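4.2 Utensil sorting and return in occupied kitchens

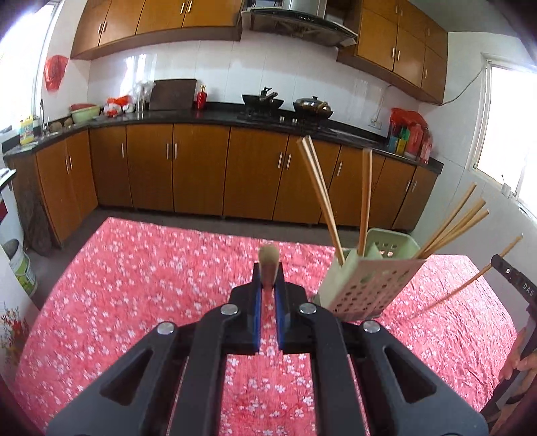 Figure 3. Utensil return task, table station. A tan wooden object is held between the blue finger pads; the chopstick holder stands to the right of the gripper.

The second group of tasks concerns objects that are long, thin and light. These were left out of the Lindholm task list on the grounds that they could be handled as a special case of cutlery. Our results do not support that view. A steel spoon lying on a counter has a bowl, a neck and a weight distribution that a grasp planner can use. A chopstick has almost none of these, and the place it has to go is usually already partly full of other chopsticks.

The task is defined as follows. One wooden utensil is placed on the table within reach of the gripper. The system must pick it up, bring it upright, and put it into a holder that already contains other utensils, without tipping the holder or pushing any of its contents out. The holder is not fixed to the table. Its position and the angle of its contents are left as the household keeps them, and no attempt is made to straighten them between trials.

Three features of the table station in Figure 3 matter for what follows. First, the cloth is printed with a dense pattern of small blossoms, and it has soft wrinkles on one side. Both affect segmentation. The Floltudard detector, trained largely on plain countertops, placed object boundaries on the printed shapes in a noticeable share of the early trials, and its confidence scores gave no warning of this. Second, the chopsticks in the holder point in several directions, with some leaning well outside its footprint. A planner that treats the holder as a box with an open top will route the hand straight through them. Third, the cabinets and counter behind the table fall within the same view, and thin objects of light wood are hard to separate from the wood grain of the doors when the hand is low.

We ran 122 trials with the learned policy and 116 with a human operator moving the same gripper by hand. The operator condition is included as a ceiling. It uses the same fingers and the same pads, so a failure there can be put down to the hardware or to the layout of the station. In July, before the counted trials began, Shanthi Barua ran a pilot at the Puldale site to settle the time limit, which was set at 300 seconds per trial for both conditions.

The operator completed the task in all but 14 trials. Most of the failures were of one type: the utensil rotated between the pads when its lower end touched the rim of the holder. Parallel fingers give good control along the closing direction and poor control about it, and the effect is worse with a round shaft. The policy failed in the same way but much more often, and it rarely recovered. Where the operator would back off, set the utensil down and take it again closer to the end, the policy kept pressing.

Picking up was not the main difficulty. Once the detector had been adapted to the printed cloth, the policy lifted the utensil on the first or second attempt in almost all trials. The loss came during insertion. This agrees with the pattern reported for the Dukura shelf-stocking set in Section 3, where items were grasped reliably and then placed badly - the last few centimeters of motion accounted for most of the lost trials there as well.

Two changes were tested. Adding a short search motion above the rim reduced contact with the standing chopsticks but made each trial slower, and several runs reached the time limit. Lowering the grip force on first contact let the utensil slide into line with the opening in some cases and drop in others. Neither change brought the policy close to the operator, and we did not combine them.

We therefore score utensil return as not yet solved for unattended use. A household that kept its utensils in an open drawer would see better results, and that layout is treated separately in Section 4.3.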